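Fergal Keogh
@fergalkeogh
7 February 2023

Right, a few of you asked how the sourdough is going after I went quiet in July, so settle in with a cuppa, this is going to run to a few posts.

Short version: I killed the first starter. Left it on top of the fridge for a fortnight while we were at my sister's place on the coast, and when I came home it had gone grey with a pink streak through it. Pink means bin, jar and all. I was sadder than I expected to be about a jar of flour and water!

The second one came from my neighbour, who handed it over the fence in an old honey tub with a rubber band around it and a note that said "feed me, I'm cranky". It has been going ever since. My daughter named it Treta and won't tell me why, and now I catch myself saying good morning to it.

Feeding is the part people worry about most, and I did too. I used to weigh everything to the gram twice a day and set alarms on my phone. These days it lives in the fridge, gets a feed the night before I want to bake and another in the morning, and it copes perfectly well. If there's a bit of grey liquid on top I just stir it back in.

Flour! I've tried nearly everything on the supermarket shelf and a couple of fancy bags from the markets. What I keep coming back to is plain old bakers flour with a handful of wholemeal rye thrown in, because the rye wakes the starter up and I like the colour it gives the crumb. All rye was a mistake. It was like eating a very healthy brick, and the kids have not let it go. 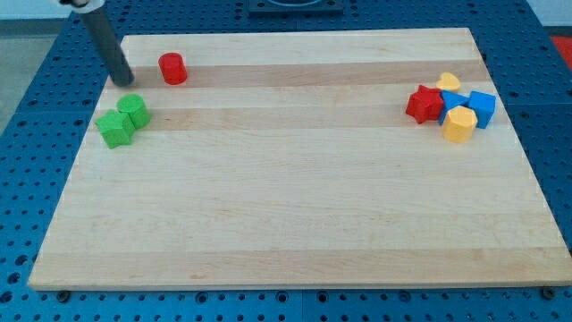 Now, shaping, which is where I came unstuck for months. I was using far too much flour on the bench, so the dough just skated about and never got any tension in it. My neighbour watched me do it once, sighed very kindly, and brushed most of the flour onto the floor. A damp hand and a scraper, that's all. Drag it towards you, turn it, drag it again, and stop before you think you should.

Then it goes in a bowl lined with a tea towel (rice flour rubbed into the towel, please, I've had to scrape dough out of linen and I don't wish it on anyone) and into the fridge overnight. You could bake it the same day, but I've come to love the overnight one for its flavour, and it's so much easier to score when it's cold.

For the bake I use my mum's old cast iron pot, heated in the oven for 45 minutes first. Lid on to start, lid off when it's puffed up, and then I let it go darker than feels polite. My early loaves were all the colour of a manila envelope and tasted like one too.

Please let it cool before you cut it. I know. I KNOW. The house smells wonderful and the butter is sitting right there. But the middle is still setting, and if you go in early it gums up on the knife. We've started putting it in the oven straight after the school run so it's ready by lunch and there's less hovering.

A few people asked about summer. It's been very warm in our kitchen and everything moves faster than the recipe says, so I use cooler water and go by the look of the dough. If it's wobbly and domed with a few bubbles at the edges, it's ready, whatever the clock reckons. I missed that twice in January and ended up with focaccia, which went down so well that I've been asked to miss it again.

Discard: crumpets. Just the discard, a pinch of salt, a little sugar and some bicarb, into greased egg rings on a low heat. The kids would live on them.

If anyone nearby wants some of Treta, sing out and bring a jar with a lid. She's due a feed tonight and there's always more than I need.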